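Keep this section with the dryer. Parts are listed on the inside of the carton lid.

## 5. Hanging socks and other small items

The Culov folding dryer comes with a ring of metal clips with soft pads. The clips are meant for socks, gloves, baby clothes and washcloths. Larger pieces go over the rails (see Section 4).

Before you start, the dryer must be standing on a level floor with both leg locks closed. The clip ring carries up to 900 grams of damp laundry.

### 5.1 Attaching the clip ring

1. Open the top arm until it clicks.
2. Slide the ring onto the hook at the end of the arm. The hook opening faces the wall.
3. Turn the ring once by hand. It should move freely without touching the rails.
4. Check that the clips hang straight. Untangle any that have crossed in the carton.

**Note:** On the Plemov wall model the ring is fixed at the factory. Skip to 5.2.

### 5.2 Hanging a sock

1. Spin the socks in the washer first. Dripping socks are too heavy for the clips and will slide out.
2. Turn the sock right side out and shake it once. Work out any bunched part at the toe or heel with your fingers.
3. Pick up the sock near the end you want at the top. Most knits keep their shape better when hung by the toe, with the cuff hanging open. Heavy wool can be hung by the cuff if you use two clips.
4. Squeeze the arms of the clip to open the pads.
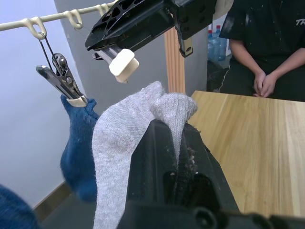
5. Put the edge of the fabric well between the pads, at least a finger's width in. A clip that holds only the last row of stitches will pull it out of line.
6. Let the clip close slowly. Do not let it snap onto fine knits.
7. Tug lightly on the lower end. If the sock slips, open the clip and take in more fabric.
8. Hang the second sock of the pair on the opposite side of the ring to keep the weight even.

**Caution:** Keep fingers clear of the spring when the clip closes. Do not let small children play with the ring.

### 5.3 Taking socks down

Open the clip all the way before removing the sock. Pulling a sock out of a closed clip stretches the knit and wears the pads. If a pad leaves a mark, rub the fabric between your hands and lay it flat for a while.

### 5.4 Cleaning and replacing the pads

Lint collects on the pads, most of all from new socks and towels.

1. Take the ring off the hook.
2. Wipe each pad with a damp cloth and a drop of dish soap. Don't use bleach.
3. Dry the metal parts right away.
4. Check the pads for cracks. Replace any clip with a cracked or missing pad, as the bare metal can snag or stain fabric.

Spare clips are sold in bags under order number 266. Clips from the older Nudska ring have a wider loop and do not fit.

**Caution:** Never oil the springs. Oil works its way down to the pads and from there into the laundry. A stiff clip should be replaced.

Section revised February 2019, R. Quiambao. Continue with Section 6, Folding and storage.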